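The Tyranny of the Quiet Carriage

July 14, 2000

I should say at the start that I voted for it. When the railway that runs between Burnau and Grodau sent round its little form, asking whether regular passengers would welcome a coach set aside for peace, I ticked yes so hard I went through to the question underneath, which was about bicycles. I have regretted it since April, when the thing came in.

The line is not a grand one. It goes up the valley, stops at Kütt for long enough to let the other train past, and arrives at Grodau whenever it feels it has been missed. For years we all sat in it together, the schoolchildren and the clerks and the people with hens, and it was noisy in the way that a kitchen is noisy. You could read if you wanted. You could sleep, and many did, mouths open, all the way past their stop. I have slept past mine and woken at the end of the line to find a woman eating a boiled egg and watching me with what I took to be pity.

Now we have Coach B. There is a sign on each door and a second sign inside in case you came in by the window. No telephones, no music, no loud conversation. It doesn't say what a loud conversation is, and there the trouble began.

I had imagined that silence would be restful. I had pictured myself gazing at the river, thinking the long thoughts that I was sure I would have had years ago if only other people had let me. What I had forgotten is that silence has to be kept up by somebody, like a hedge, and that the sort of person who volunteers to keep it up is not the sort you would choose to be shut in with. 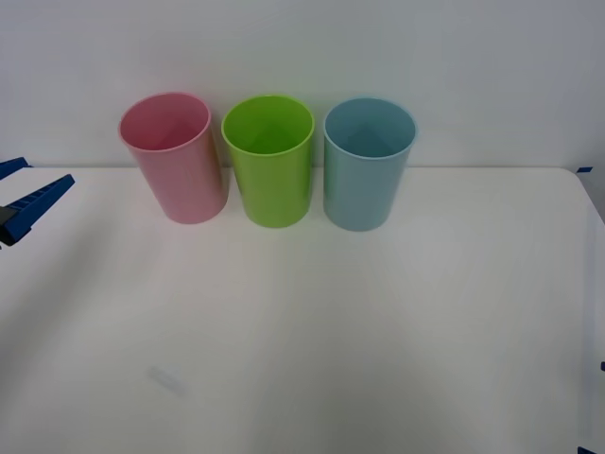
Before Coach B, I could sit opposite a man with a cold for the whole journey and feel nothing but mild concern for my newspaper. In Coach B, a sniff is an event. By the second sniff I am waiting for the third. By the third I have formed a view of his upbringing. There was a young man last month who opened a packet of crisps near Kütt, and he did it with enormous care, a bit at a time, over what must have been two miles of track, and it was the most unbearable noise I have ever heard. If he had torn it open like a normal person it would have been over before the signal box.

Every coach has a background hum that covers our small animal sounds, and once you take the hum away the sounds don't go with it. They come forward. I now know that my own coat creaks. I have owned it for years and it never creaked on the old train. In Coach B it sounds like a ship going down, and I have taken to boarding without it in weather that doesn't forgive the decision.

Then there are the looks. A noisy coach has no use for looks, but a quiet one runs on them. There's the short look, which means I have heard you. There's the long look over the spectacles, which means the same but with a history behind it. And there is the look at the sign, which is the cruellest, where the offended party simply gazes up at the notice on the door and lets you follow their eyes to it. I was given that one for laughing at a book. I put the book away. I have not finished it, and I couldn't now tell you whether the aunt got the house.

It would be easy to say that we should all be more tolerant, and I distrust anybody who says it, as they usually own a car. My complaint is a smaller one. In the old train, if someone was too loud, you had to do something about it yourself. You could move. You could ask, which was frightening but quickly done. Or you could put up with it, and since putting up with it was the cheapest of the three, most of us did that, and got quite good at it. I once put up with an entire accordion.

What we have in Coach B is a rule, and once there's a rule you needn't ask anyone for anything. You are owed. I have watched perfectly mild people, people who hold doors and give up seats, cross into that coach and become bailiffs. I've done it myself. I have shushed a grandmother. She was telling a child the names of the hills, and getting them wrong as it happens, and I shushed her, and she stopped, and the child looked out at the hills with nobody to tell him what they weren't called.
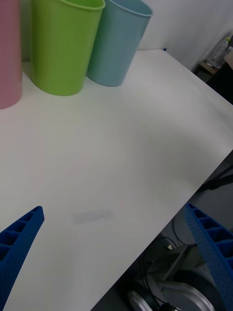

The railway is delighted, naturally. The notice at Burnau station says that 79 per cent of passengers who replied are satisfied or very satisfied with the new arrangement. I don't doubt it. I am probably in there somewhere, having filled in the second form on the platform in a good mood with the sun out. The line carries around 4,000 of us in a week and the notice doesn't say how many bothered to reply, but I shall let that pass, as people who argue with percentages on station notices end up being known for it.

It has also had an effect on the rest of the train, which I don't think anyone planned. With the quiet people gathered up and put in one place, the other coaches have lost whatever it was that held them back. There used to be a sort of average. Now Coach C on the evening service is like a wedding at which both families have fallen out. I walked through it to reach the lavatory and came back through it a changed man. So the choice is between a coach where I can't turn a page and a coach where I can't hear myself apologise, and the one I used to travel in, which was neither, has been abolished by a vote in which I took a keen part.

My cousins at Ostura tell me their library went the other way. It had been silent for as long as anyone could remember, and then the new people took the signs down and let the place find its own level. There was outrage for a bit. Letters were written, some of them, I suspect, in the library. And then it settled at a murmur and has stayed there, and on a wet afternoon you can find students, pensioners and a man who hums, all in the same room, all getting on with it. I went to see for myself. The man who hums is quite good.

I don't want to make too much of Ostura, which has its own problems, mostly to do with parking. But I sat there for an hour and read more than I've read on the train since spring. My coat didn't creak once, or if it did, it did so among friends.

I tried some of this out at a meeting of the passengers' association, which has 150 members on paper and had eight in the room, one of whom was there for the warmth. I suggested that the signs might come down for a trial period. I said it lightly, as a thing one might think about.

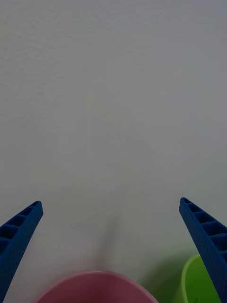 Then you've never had to mark forty exercise books between Kütt and Grodau, came the reply from the back, and there was a good deal of nodding. She went on to say that she had a noisy house and a noisy job and that the coach was the only quiet she got, crisps or no crisps, and that if my coat bothered me I could buy another coat.

I have thought about that more than I would like. She's right, of course, as far as she goes, and she had the room with her. It hadn't crossed my mind that for some people the silence isn't a treat to be enjoyed, or a standard to be defended with the eyebrows, but simply somewhere to put their elbows. I only wish she and I could have the coach to ourselves, without the bailiffs, though I can see that if everyone who felt that way got in we should be back where we started.

The motion was not put. We went on to bicycles, on which, I was told, I had already expressed no opinion.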